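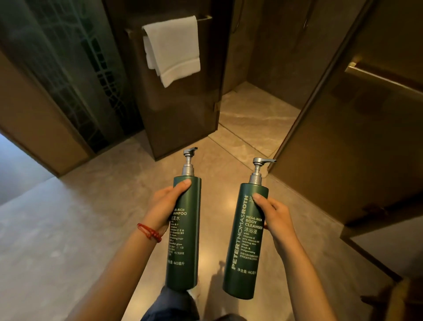 Como não confundir champô e gel de banho quando os frascos são iguais?

Nhi Lưu
22 dez. 2025

Boa tarde a todos. Trato da limpeza e reposição de um alojamento pequeno em Datudthorpe. Na casa de banho temos champô e gel de banho da mesma linha, em frascos verde-escuros com doseador prateado, e os dois têm a mesma forma e o mesmo tamanho. Desde outubro já recebi várias queixas de hóspedes que lavaram o cabelo com o gel. A letra do rótulo é pequena e quem toma banho tira os óculos. Não quero colar etiquetas grandes, porque ficam feias e descolam com o vapor. Alguém tem uma solução simples?

Khải Phan

Compre outra marca, com cores diferentes. Resolvido.

Ngân Lại

Tive o mesmo problema no Brustis, onde trabalhei com 20 quartos. Ponha um elástico grosso no pescoço do champô, só no champô, e deixe uma nota pequena ao lado do espelho. Com as mãos molhadas sente-se logo a diferença. O elástico deve ser de silicone. O de borracha comum apodrece em poucas semanas e deixa uma marca castanha no frasco, que depois custa muito a sair.

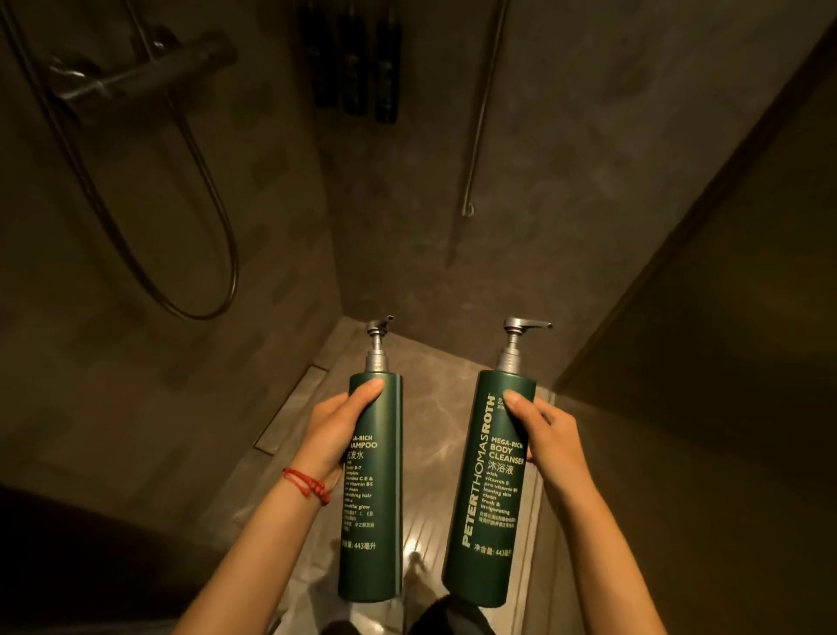 A ordem dos frascos também ajuda, se for sempre igual em todas as casas de banho. Eu ensinava às colegas: champô à esquerda, gel à direita, bicos virados para o mesmo lado e rótulos para a frente. Nos frascos Peter Thomas Roth é fácil de conferir, porque no champô se lê SHAMPOO e 洗发水, e no gel se lê BODY CLEANSER e 沐浴液. O volume não serve para distinguir nada, pois o champô diz 443 ml e o gel também traz o número 443. Antes de sair do quarto, confira a palavra e não a cor.

Mais uma coisa: se a senhora reenche os frascos, faça primeiro todos os champôs e só depois os géis. Eu uma vez misturei os dois e tive de deitar fora o conteúdo.

Nhi Lưu

Muito obrigada, Ngân. Vou experimentar o elástico de silicone. Khải, a marca é escolhida pelo proprietário, por isso não posso trocar.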